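Trerkden Forum > Data collection > Shiny objects

Perkar
Saturday, September 1, 2018
I collect grasp examples with the hand-held grippers. My current object is a round gold box with a lid. I plan 100 examples of it. 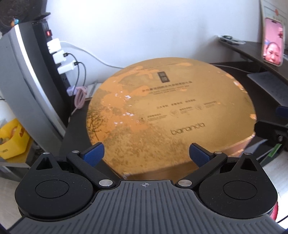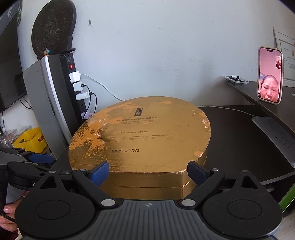 Should I keep the box in one place for all the examples?

Kruger
Move it after every 8 examples, and turn it a little too. Otherwise the model learns the desk.

Skaltora
I don't agree with 8. I would move it every 2.

Perkar
Thank you both. I will try 20 with Skaltora's way first.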